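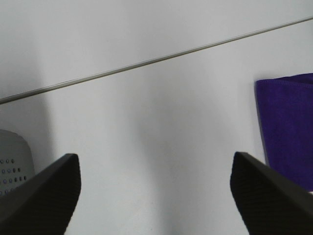
Corinne Begay wondered in a comment whether it would be easier to just throw a tablecloth over the whole thing and be done with it. Fair! But I want to keep my white worktable bare, so I'm asking anyway.

Getting yellow haze and sticky patches off a white tabletop
Posted by Ashton Wihongi, 8 March 2020

Hi all, hoping somebody has been down this road. I have a big white table in the back room that does everything. Sewing, bills, my daughter's glue projects, the occasional pizza. I bought it secondhand last July from a couple who were moving, and the label underneath says Meinecke and nothing else, no material and no care instructions. It's smooth and a little bit shiny and I honestly couldn't tell you if it's laminate or paint.

Two things are bugging me. First, there's a yellowish haze on the end by the window that doesn't come off with dish soap. Second, there's a long strip of tape residue from when I marked out a cutting line for curtains and then left the tape there for months (I know, I know). It's gray now and it grabs every bit of lint in the house. I've tried warm water, dish soap, and scraping with an old library card. The card got some of the gunk, but then I got nervous about scratches and quit.

There's also a seam between the two halves of the top, and crumbs go down in there and stay. Is there a trick for that, or do I live with it? I'd like to spend less than a new table would cost, obviously. The one I looked at was 465 dollars and smaller than mine.

Jiahui Ding
Tape first. Plain cooking oil, the cheapest you have. Put some on a paper towel, lay it along the strip, and go do something else for half an hour. Come back and rub with your thumb through a cloth and it should start rolling up in little gray worms, very satisfying! Then you have an oily table, so wash it twice with dish soap and hot water and dry it with a towel. I did this on a changing table that had 3 layers of old stickers on it and it took me one evening.

Stay away from nail polish remover until you know what the surface is. If it's paint, you'll be looking at a dull spot forever. Try anything stronger on the underside or right at the back edge first.

For the seam, a dry toothbrush and then the vacuum with the skinny attachment. Don't pour water in there. If the core is particleboard it will swell up and you'll have a ridge down your table, and you can't sand that back out. Ask me about my kitchen counter.

Henrike Petersen
just use Praromeo, it takes off everything

Rungnapa Rungrueang
I'd be careful with a spray if you can't tell what the top is made of, at least until you've tried it on a hidden spot.

On the haze, it depends what it is. If it's a film (cooking grease, furniture polish, whatever the last people wiped on it), a paste of baking soda and water will usually shift it. Put it on with your fingers, wait ten minutes, wipe with a soft damp cloth and keep rinsing the cloth or you get white streaks. Go gently, it's a mild abrasive and a glossy top can lose its shine if you really lean on it. If the yellow is just as strong after two rounds, I'd guess it's the sun, and then it's in the surface and no cleaner is going to help. Mine went like that next to a south window. I ended up turning the table around so the yellow end is under the printer, and put up a blind.

Plastic card is fine for scraping, by the way. Keep it flat and oil the spot first like Jiahui says.

Ashton Wihongi
Oil worked on the tape!! Two rounds and a lot of paper towels. Vacuumed the seam too and got out a needle and what I think was rice. Haven't started on the yellow end yet, I'm out of baking soda.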